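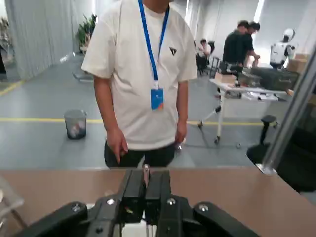 3장. 판매대 설치와 첫 개점

이 장은 Pomadum 직거래 판매대를 Damcombe 장터에 처음 펴는 분을 위한 것입니다. 작년에도 펴 보신 분은 3.3만 읽으셔도 되지만, 작년에 펴 보신 분들이 대개 3.1에서 막힙니다.

3.1 판매대 펴기

1. 평평한 자리를 고릅니다. 장터 동쪽 끝은 평평해 보일 뿐입니다. 감자를 하나 올려놓아 보면 압니다.
2. 다리 네 개를 모두 편 뒤 잠금쇠를 딸깍 소리가 날 때까지 밉니다.
3. 앞 선반을 바닥에서 49cm 높이에 겁니다. 더 낮게 걸면 개들이 당근을 고르기 시작합니다.
4. 차양을 씌우고 끈을 뒤쪽 고리에 묶습니다.

주의: 차양을 먼저 씌우고 다리를 펴지 마십시오. 가능은 합니다. Ozan Çınar 씨가 해냈고, 다시는 안 하겠다고 합니다.

3.2 저울 맞추기

1. 저울을 켜고 숫자가 0에서 멈출 때까지 기다립니다. 기다리는 동안 저울을 노려보아도 빨라지지 않습니다.
2. 관리 번호 1389를 누르고 '확인'을 누릅니다.
3. 동봉된 100g 추를 접시 한가운데에 올립니다.
4. 화면에 100이 나오면 '저장'을 누릅니다. 다른 숫자가 나오면 추를 내리고 1번부터 다시 합니다.

참고: 추를 잃어버렸다면 Zerouali 창고에서 빌려 줍니다. "사과 하나가 대충 그 정도"라는 방법은 4월 개정판부터 삭제했습니다.

3.3 가격표와 진열

1. 가격표에는 품목, 단위, 생산자 이름을 적습니다. '싱싱함'은 품목이 아닙니다.
2. 잎채소는 그늘 쪽에, 뿌리채소는 아래 선반에 둡니다.
3. 토마토는 한 겹으로만 놓습니다. 피라미드는 보기 좋지만 손님은 꼭 맨 아랫것을 집습니다.
4. 어제 딴 것은 어제 땄다고 적고 값을 내립니다. Melahat Değirmenci 씨의 애호박은 이렇게 팔아서 늘 먼저 떨어집니다.

주의: 시식용 칼은 판매대 뒤쪽에만 두고, 자리를 비울 때는 반드시 칼집에 넣어 서랍에 보관하십시오. 이 항목에는 농담이 없습니다.

3.4 돈통

1. Hoker 돈통을 선반 오른쪽 걸쇠에 끼우고 열쇠로 잠급니다.
2. 열쇠를 뺍니다. 굳이 한 줄을 차지하는 데는 사연이 있습니다.
3. 거스름돈은 작은 돈 위주로 준비합니다. 파 한 단에 고액권을 내는 손님은 아침 첫 손님으로 옵니다.

장사를 마친 뒤에는 저울부터 끄고, 차양, 선반, 다리 순으로 접습니다. 접는 그림은 5장에 있습니다. 부품이 모자라면 Vittoria Gentile 씨에게, 남으면 3.1로 돌아가 주십시오.

개정일: 2018년 12월 16일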